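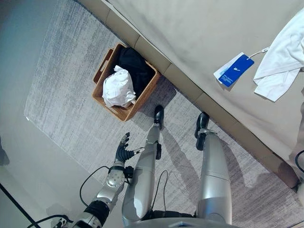 A woven basket against the base of the bed. Clothes land in it, mostly.

The basket by the bed

By Caoimhe Brophy

Every bedroom has the chair. You know the one. Yesterday's jeans, the sweater that's too clean to wash and too worn to fold, a belt. Mine had a chair for nine years and I never once sat in it.

Then in January I got rid of it. Put a basket down in its place, right up against the bed. Low, rectangular, cutout handles so you can grab it half asleep. That was the whole makeover.

Small thing. Works though.

Thitima Wattanapong has been selling baskets out of her shop in Plikstead long enough to have opinions about them, and her first one is size. Go smaller than you want. "People buy the giant one with the lid," she told me, wrapping something for a customer while we talked. "Then it's a month of clothes in there and they're scared to look." An open basket fills up fast. You see it, you deal with it. No lid, ever, she was firm on that.

Her second opinion is weave. Tight enough that buttons dont catch, and run your hand round the inside before you pay. One rough end will pull a thread on a good black top and you'll be mad about it for weeks. She tests them with an old pair of tights.

Light tan is what sells. It goes with a beige bedspread, it goes with gray carpet, it goes with pretty much any room where someone gave up on color at some point (mine). Dark ones look great in the store and then disappear at 6 a.m. when you're feeling around for a robe.

Where to put it – this is where people fight. Decha Sitthichai and Panya Nuchit share a one-bedroom in Flancombe and went back and forth for most of the winter. He wanted it by the door. She wanted it by the bed, since that's where the clothes come off. By the door lost. They'd walk past it every night and drop everything on the floor anyway.

If your bed has an upholstered base, push the basket flush against it. A gap collects socks. And keep it on the carpet if the carpet stops short of the wall like mine does, becuase a basket on bare floor slides when you throw things at it.

Whites and darks in together? Sure. Sort at the machine. Thitima lines hers with an old pillowcase and lifts the whole lot out on wash day.

Mine's full again. Going down now, before the dryer gets taken.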